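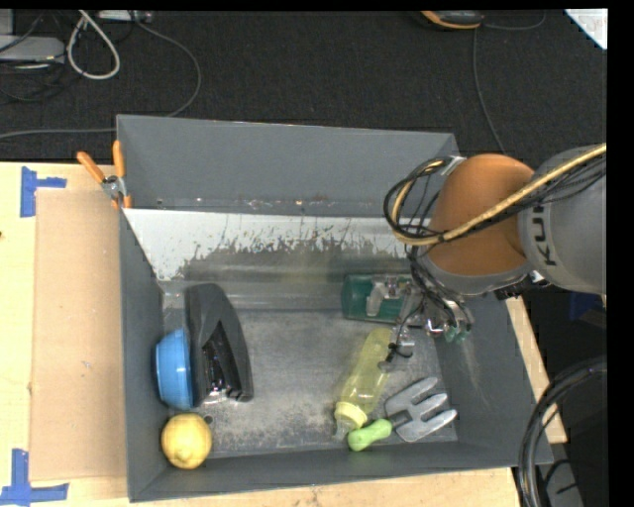
Robel Abera wants to know why the arm can't just practice on boxes, the way arms do in all the papers he has read. Boxes are fine. Boxes have flat tops and good manners, and a policy trained on them will reach 2,000 attempts with a lovely curve and then meet a garden fork. Section 4 is for people who want to meet the fork early.

Print this page | E-mail this page

4. Collecting grasp attempts with Fliment

Fliment learns from its own failures, so your job is to supply a steady stream of them. Read section 3 (Joint limits) first. If you skipped it, the arm will bring it up later.

4.1 Choosing objects

1. Pick things that disagree with each other. A baby bottle, a lemon, a bowl and a small hand fork make a good start: one rolls, one has tines, and one likes to lie on its side against the wall of the bin.

2. Include at least one see-through object. Clear and tinted plastic confuses most depth sensing, and you want that trouble in the training data where it can do some good.

3. Leave out glass, anything with liquid in it, and anything you would have to explain to the person who owns it.

Note: Do not tidy the bin. New users line things up in rows, and the model then learns that the world comes in rows.

4.2 Setting up the bin

1. Place the bin fully inside the reach map you saved in section 2. Corners count.

2. Clamp the rim to keep the bin from wandering. A bin that creeps during a run will spoil the labels slowly enough that you won't notice until March.

3. Mark the bin's position on the table with tape. You will bump it.

4. Check the cable loop at the wrist. It needs enough slack for a full turn and not so much that it goes fishing in the bin.

CAUTION: Keep hands out of the bin while the status line reads ARMED. It also reads ARMED for 2 seconds after you press Pause. Those seconds are real.

4.3 Running a session

1. Load the objects by tipping them in. Placing them by hand brings back the rows problem.

2. Start the session from the Tritetti panel and enter an object set name. "Test" is taken. So is "test2".

3. Let the arm work through 15 attempts, then stop and look at the labels. The success check compares the gripper opening with the bin view before and after the lift. It can be fooled by two objects coming up together, which Fliment will score as one triumph.

4. Correct bad labels by hand. Correct the flattering ones too.

5. Stir the bin and resume.

Note: Objects in the corners get far fewer attempts than objects in the middle. The explore setting helps, at the price of more scraping along the walls. Expect scuffs. In our runs with the Greco object set, turning explore off gave a better success rate and a worse model, and we spent a while being pleased about the wrong one.

4.4 When the arm does nothing

Check that the previous lift was closed out. If it was, reload the Zasex driver and home the arm again. If the arm still does nothing, see section 3, which you skipped.

Filed under: Set-Up Guides > Grasp Learning > Data Collection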